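Theme Park Operations, Unit 6: Waiting in Line
Course handout, revised July 31, 2024
Instructor: Patricio Rivadeneira

Bring this to both sessions. Last term's version had an arithmetic mistake in the second section, which three students found and one student found loudly. It has been fixed.

1. What a park sells

A guest who buys a day at a theme park spends a few minutes of it on rides. The rest goes to walking, eating, looking for a restroom, and standing behind someone else's stroller. Operations people tend to think of the ride as the product and the line as an inconvenience attached to it. If you measure by time spent, you could argue it the other way around, and the people who build indoor queues with talking skeletons in them have plainly made that argument to somebody with a budget.

For this unit, a line is any place where guests wait in order. Crowds at a parade do not count. Crowds at a churro cart do, although you would not know it to look at them.

2. Capacity, on paper and otherwise

Every ride has a theoretical hourly capacity: seats per vehicle multiplied by vehicles dispatched per hour. Our running case is the log flume at Grakport, a midsize park with one flume, one wooden coaster and a great deal of parking. Its boats seat eight and a boat leaves the station every 48 seconds. That is 75 boats an hour, or 600 riders an hour.

Now put people in the boats. A family of three takes one boat and shares it with another family of three, and two seats go down the hill empty. If this happens on every boat, the flume carries six riders at a time and the hourly figure drops to 450. Nothing has broken. Every operator is doing the job. A quarter of the ride has simply gone missing.

Then add the guest who wants to sit in front, the guest who has changed her mind, and the phone that has gone into the water and whose owner would like to discuss it. Each of these delays a dispatch. A dispatch that leaves late is gone for the day; you can't send two boats at once to make up for it, and please don't write on the exam that you can.

3. From people to minutes

The wait is the number of people ahead of you divided by the rate at which they board. With 180 people in line and full boats, the Grakport flume has a wait of 18 minutes. Same line, same afternoon, two empty seats per boat, and the wait is 24.

Notice that the line looks identical in both cases. This is why a sign reading "18 minutes from this point," bolted to a post, is only as good as the loading platform on that particular day. Grakport has such a sign. It has been right on several occasions.

Many parks post a wait a little longer than the one they expect. Guests who are promised half an hour and get on sooner feel they have won something. The practice is fine in small doses. Pad too much and people walk away from a ride with seats to spare, and they go stand in the line next door, which was already the problem.

4. Single riders and other filler

The usual remedy for empty seats is a single rider line. Guests who don't mind being parted from their companions wait separately and are slotted into gaps. It costs a rope, a sign and one employee who can count to eight under pressure.

Limits to keep in mind:

It works best when parties are odd-sized and seats come in rows.

It stops working when it gets popular. Once the single line is longer than the gaps can absorb, it is just a slow second line with a cheerful name.

Teenagers will enter it in groups of five and then ask to sit together.

5. Reserved return times

A return-time system lets a guest hold a place without standing in it. Students like this topic because it seems to make waiting disappear. The flume still moves 600 riders an hour at best. Every seat given to a returning guest is a seat withheld from somebody in the ordinary line, who can see it happening and has nothing else to look at.

The merge point, where the two lines meet, is where most complaints are born. Leandro Sosa, who will lead the second session, supervised a merge point at Brerell through a December holiday season and has views on the ratio. Ask him. Leave time for the answer.

There is a subtler effect too. A guest holding a return time is free to wander, and will probably wander into another line. The system moves people out of one queue and into the churro cart's.
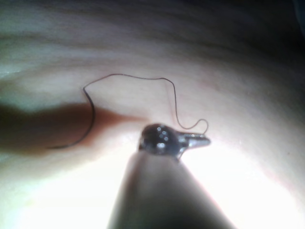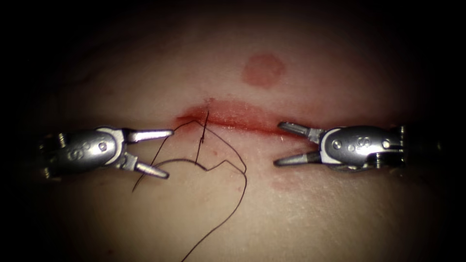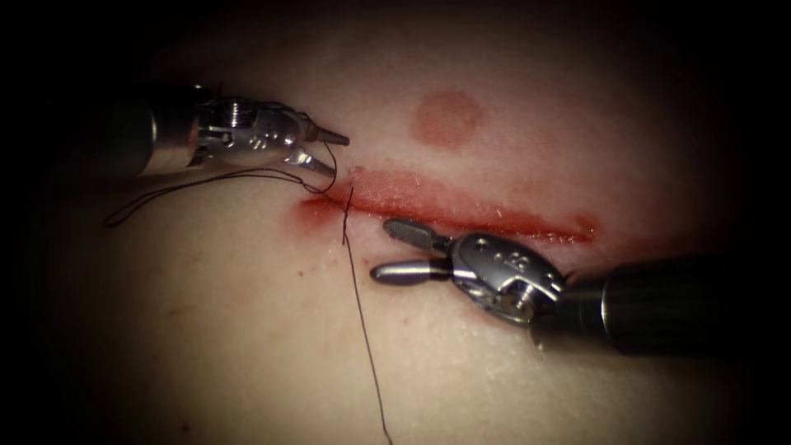 6. When the ride stops

Short stoppages are routine. A sensor trips, a gate fails to close, a hat lands where hats should not land. The question for the operator is what to tell the line, and how soon.

Say something early, even if it is only that the ride has paused. Avoid promising a restart time. If you say five minutes, the crowd will start timing you, and it has better watches than you do. Let people leave easily: a queue with no exit partway along turns a mild annoyance into a climbing exercise.

When the ride reopens, the posted wait will be wrong for a while. Some guests have left, some have held on out of spite, and those who were due back during the stoppage all arrive together. Count the line again before changing the sign.

7. For the second session

Choose a line you have stood in recently. An airport or a sandwich shop is acceptable. Estimate its capacity on paper, then its capacity as you experienced it, and list where the difference went. One page, with the arithmetic shown.

Read the Navarrete chapter on indoor queues before you come. The Bimport case is optional and long, and the diagrams on its last pages are printed sideways. Office hours are unchanged. There is usually a line.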